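Clarkdale Public Library District
Minutes of the Regular Meeting of the Board of Trustees
March

Call to order

The regular meeting of the Board of Trustees was called to order at 6:32 p.m. in the upstairs meeting room of the Main Library, President Emmanuel Okoth presiding. The Secretary called the roll and a quorum was declared. Library Director Mwanaisha Kashindye was present, as were the Assistant Director and the Head of Branch Services. Trustee Kimaro had given notice of absence and was excused.

Approval of agenda

The President asked that the item on the Plenholm Branch reading room be taken ahead of the policy items so that residents present for that item would not have to wait. Without objection, the agenda was approved as amended.

Approval of minutes

The minutes of the February meeting were presented. Trustee Abara noted that the discussion of the interlibrary loan fee had been recorded under Old Business and should appear under New Business. The minutes were approved as corrected.

Public comment

A resident of the Plenholm neighborhood spoke in favor of longer evening hours at the branch. She stated that she comes from work by bus and that the doors are often locked by the time she arrives. She asked that the Board consider closing at 8 p.m. on at least two evenings each week.

A second resident spoke regarding the condition of the book drop on the north side of the Main Library. The flap sticks in cold weather and returned items can be seen and reached from outside. The Director stated that the hinge had been reported and that a replacement part was on order.

A third resident asked whether the local history room would remain open to visitors without an appointment. The President thanked the speakers and stated that the question would be taken up under the Director's report.
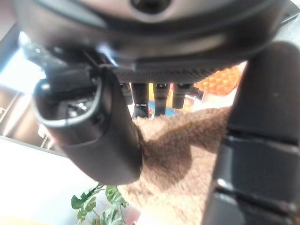
There being no further requests to speak, public comment was closed at 6:51 p.m.

Director's report

The Director reported that use of the meeting rooms continued to rise and that the small study room at the Main Library is now reserved for most afternoon hours. Staff have begun holding one hour each day open for walk-in use. The Board asked for a written account of how this is working at the May meeting.

The winter reading program closed with 113 finished reading logs, of which 26 were turned in by adults. The Director noted that the adult portion was new this year and that staff would like to continue it. Trustee Abara asked whether the adult logs could be made available in large print. The Director agreed that they should be.

In answer to the question raised in public comment, the Director stated that the local history room will remain open without an appointment on weekday afternoons. Appointments will be asked for only where a visitor wishes to use the bound newspapers, which must be brought up from the basement by staff.

The Director reported one staff departure and one open position, a part-time page at the Main Library. Applications will be taken until the position is filled.

Financial report

The Assistant Director presented the monthly statement. Spending on heating was above the budgeted amount for the second month in a row. Spending on periodicals was below budget owing to the end of several print titles. Trustee Lindqvist asked whether the savings on periodicals could be moved to large print fiction, where the waiting lists are longest. The Assistant Director stated that this could be done within the materials line and would not need Board action.

Trustee Abara moved, and Trustee Lindqvist seconded, that the financial report be accepted and the bills be paid as presented. The motion carried.

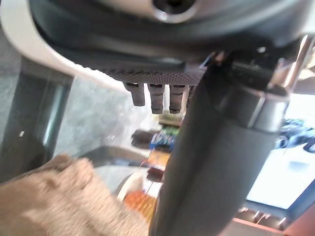 Old business: Plenholm Branch reading room

The Head of Branch Services presented the revised plan for the reading room. The plan keeps the periodical shelves along the street side, moves the children's picture books closer to the desk, and provides a separate area for quiet reading at the rear. Discussion turned to color. The first plan had called for dark gray shelving throughout, and several residents had written that this would make the room gloomy. Trustee Lindqvist supported a mix of finishes and referred to the pairing of dark gray with a glossy off-white in the picture reproduced with these minutes, observing that the pale surface catches the light while the dark one beside it does not. She suggested off-white for the tall shelving and dark gray only for the low units. The Head of Branch Services agreed to price the plan on that basis.

The President asked how long the branch would need to be closed for the work. The Head of Branch Services answered that the work could be done in two stages, with the children's area remaining open during the first. A full closure of 9 days would be needed for the floor. Trustee Abara asked that the closure not fall during the school vacation, when the branch is at its busiest. Staff will propose dates.

Two proposals for the furniture had been received. The proposal from Pleteck included delivery and removal of the old tables. The other did not. The Board took no action and asked that both firms be invited to submit final prices on the revised plan.

Old business: evening hours

The Director presented a draft schedule under which the Plenholm Branch would open one hour later in the morning and close at 8 p.m. on two evenings. No added staff hours would be needed. Trustee Lindqvist expressed concern for parents who attend the early story hour. The Director stated that the story hour would be moved to the new opening time and that families now attending would be asked for their views before any change was made.

Trustee Lindqvist moved that the draft schedule be adopted for a trial period beginning in May, with a report to the Board in September. Trustee Abara seconded. The motion carried.

New business: food and drink policy

The Board considered the first reading of a revised food and drink policy. The present policy bars all food and all drinks other than water. The draft would allow covered drinks in all public areas except the local history room and at the public computers, and would allow light snacks in the study rooms.

Trustee Abara asked who would be responsible for cleaning. The Director replied that patrons would be asked to clean up after themselves and that staff would check the rooms at midday and before closing.
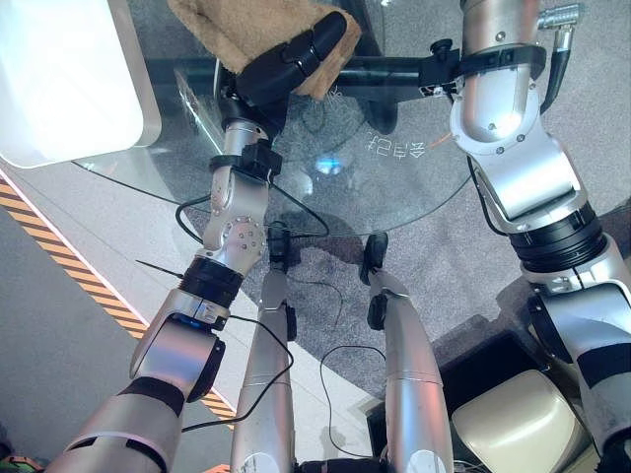 Discussion followed on the care of tables. The Assistant Director stated that wood tables at the Main Library show rings from cups and that new tables should be chosen with the policy in mind. Trustee Lindqvist asked whether glass had been considered for the lounge area, and pointed to the round glass table in the accompanying picture, with a tan, shaggy cloth held against the top. She asked whether a soft cloth of that kind would be suitable for daily use by staff. The Assistant Director thought it would, but stated that glass shows fingerprints and that round tables seat fewer readers for the space they take up. The President asked that one round table be included as an option in the final prices for the Plenholm lounge - the choice of top to be left open until samples have been seen.

The policy will return for a second reading at the April meeting. Written comments may be left at either service desk.

New business: surplus materials

The Director requested permission to dispose of worn and duplicate items from the nonfiction collection. Items in fair condition will be offered at the spring book sale. Trustee Lindqvist moved approval, seconded by Trustee Abara. The motion carried.

Trustee comments

Trustee Abara thanked the staff of the Plenholm Branch for their help with the tax form table. Trustee Lindqvist asked that the parking lot lights at the Main Library be checked, as the one nearest the side entrance has been off for several evenings. The Director will follow up with the electrician.

Adjournment

There being no further business, the President declared the meeting adjourned at 8:14 p.m. The next regular meeting will be held in April at the Plenholm Branch.

Respectfully submitted,
Secretary to the Board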